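tamonridge
Has anyone painted a laminate desk with Flovar and had it last? Mine is 12 years old and yellowing.

gus_h
Did mine in June. Two coats, no primer, still fine.

Sevim Keskin
No primer is bad advice. Flovar peels off laminate unless you sand and prime first.

gus_h
Mine hasn't peeled.

Sevim Keskin
Give it a winter.

mbwallin
I'm with Sevim on this one. I went with matte white over the Hendricks primer
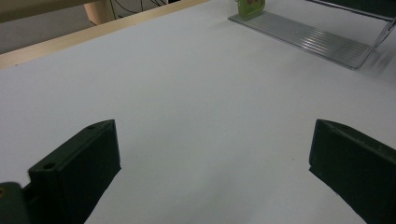
and left it alone for 40 hours before putting any weight on it. Satin wipes clean easier, but I don't like the glare.

tamonridge
OK, priming it. Thanks.

Contact | Copyright Gusitley Forums | Back to top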